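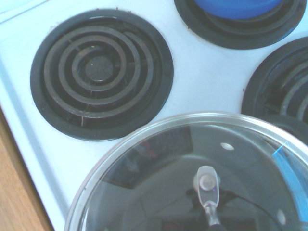 Where would I find the names of people killed in a mill boiler explosion if there was an inquest but the inquest file is missing?

Kavitha Poojary
My great-great-grandfather worked at the Hurkosico mill in Ornden and the family has always said he died when the boiler blew. The stone in the Ornden churchyard lists nine names and his is not one of them. A newspaper from the same week gives the dead as 15. The county record office told me the coroner's papers for that year did not survive. I have his baptism and his marriage, and his widow is on the next census living with her sister in Pulta. I have not found a burial for him anywhere. I would like to know whether the family story is right, and I am not sure where to look next.

Chandrasekhar Gowda
Start with the death registration. When there was an inquest, the death was normally registered on information from the coroner, so the certificate will give the cause even though the coroner's own papers are gone. Search the index for the quarter of the explosion and also the one after it. Registration could be held up until the inquest closed, and a man who died of burns weeks later would show up late as well. That might also explain the gap between the stone and the newspaper - although early newspaper counts after an accident were often wrong in both directions.

Next, read the newspapers past the first week. The first report usually has the number and a lot of description. The names and ages tend to come with the inquest report, and then again if there was a relief fund, when the paper printed who received money. Try the papers from the neighboring towns too. They copied from each other, but one of them may have sent its own reporter.

For the burial, look at Pulta as well as Ornden. If his widow had family there he may have been taken there. Check the chapel registers if you have only looked at the parish church. Chapel burials are the ones people most often miss, and a stone in the parish churchyard may only name the men who were buried in that churchyard.

Gashaw
have you tried just searching his name with the name of the mill? I found my uncle's grandfather that way in one evening. Someone had typed up a whole list of accidents. Can't remember what site it was now, sorry

Chandrasekhar Gowda
One more thing I forgot. Ask the record office whether they hold anything from the mill company itself, wage books especially. I had a similar case and the answer was in box 757 of an uncataloged business collection, which did not come up in the online search at all. You have to email and ask. The wage book had 3 men marked as dead on the same day, and one of them was missing from every printed list I had seen. Give them the month and year and the department he worked in if you know it. They were slow to reply to me in August, so allow some time.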